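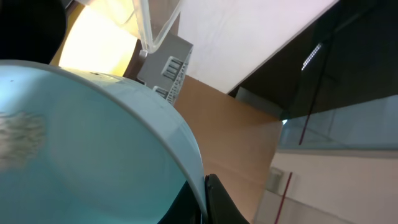
Shoshana Ruiz-Ortega wrote to me that a mixing bowl should be washed the minute the dough leaves it, and that anyone who lets it sit deserves the scrubbing. She left that under my last bread post, and she has a point. I still let it sit most days.

The big blue bowl is the one I use for nearly everything. I bought it when we moved to Nogueira Street, and it has outlasted two sets of measuring cups and a hand mixer. It's wide enough for a double batch, around 1,000 grams of flour, and the rim is thick enough to hold on to while I stir.

For cleaning, I use cold water first. Hot water turns flour to glue and then it's in the sponge for good. I fill the bowl a third of the way, leave it ten minutes, and go over it with a plastic scraper. Soap comes last. The spot that always needs a second pass is low on the side, where bits dry on – I usually find them with my thumb.

I tried a steel scrubber once on an older bowl and regretted it. The scratches held on to everything after that.

Storage is still a problem. The bowl doesn't fit in any cabinet we have, so it lives out with the clear containers. I'm planning to put up a deeper shelf in August. Edgardo Baluyot offered me his drill, and I need to measure the wall first.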